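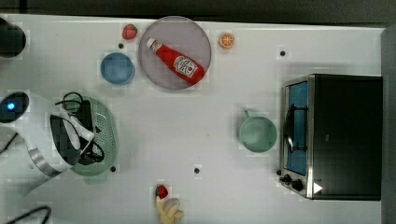
Open day at the Ultar lab in Greltwood. got in at 4 after the bus gave up, missed the intro talk completely. Posting as I go

Kitchen table demo first. Toy food, one white arm. Jordan Entwistle is running it and says each go is a fresh instruction, typed in by whoever's at the front of the queue

The ketchup is on a plate. Not next to a plate, ON it. Heinz by the look of the label. A kid behind me wants it in the oven

Asked about the colander. Apparently the holes and the rounded rim make it a pain to grip and they've had 665 goes at it since June. Jordan looked tired saying this

30 people in a room meant for a lot fewer. Windows don't open. Bring water if your coming later

Lizeth Tello doing the Q&A. Someone asked when it'll do the washing up. She said she gets that one every time and no, no date

Better question from a lady called Shirley Haslam, what does it do if you move the mug while it's reaching. Answer: looks again and replans, sometimes. Liked the "sometimes"

My go!! typed "put the strawberry in the blue bowl". There are two strawberries. Didnt think of that till I'd hit enter

It picked one. Took 29 seconds, Toshiko timed it on her phone. Got a small clap

Dobson room next, supposed to be warehouse stuff. Queue is down the stairs

Tea is a pound, biscuits free, the good ones went early

Terence if you're reading this get the later bus, they're open till 7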